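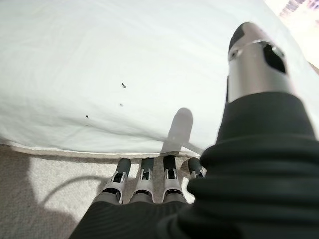

Chapter 4
Teaching by Demonstration: Cloth and Bedding

A rigid part has one shape. A bed sheet has a new one every time it is touched, and writing down rules for all of them is hopeless. In this chapter we show the robot the task instead and record what the arms and hands do while a person controls them.

There are two common ways to do this. In hand guiding, the teacher holds the arm and moves it through the motion. In remote control, the teacher works from a station or wears tracked gloves, and the robot copies the movement. Hand guiding is easy to learn but awkward with two arms. Most bedding work at Istetti is taught by remote control for that reason.
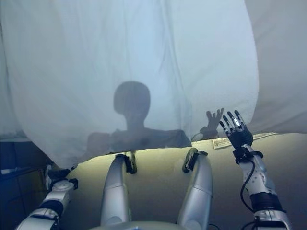
The teacher also has to decide when a demonstration begins and ends. Gaëtan Vidal's rule, used throughout this book, is to start recording before the hand moves toward the hem and stop only after it has let go. Each recording in the Tellbridge set lasts up to 60 seconds. Pauses are left in at this stage. We will trim them in Section 4.3.
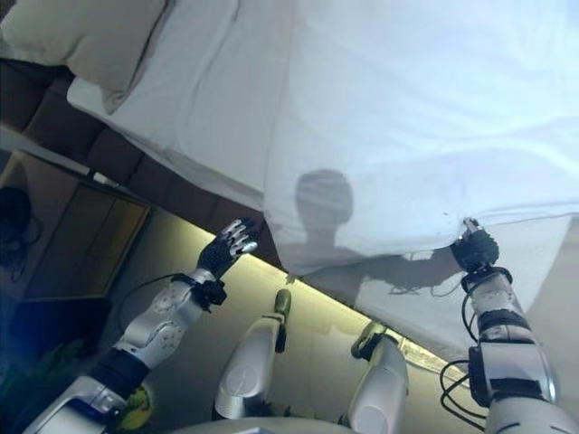 Figure 4.3. Right hand closed on the lower edge of the sheet, left hand open.

Before reading on, review the joint limits in Chapter 3. You will need them for the grasping exercises, which use 16 demonstrations recorded by Hòa Hoàng.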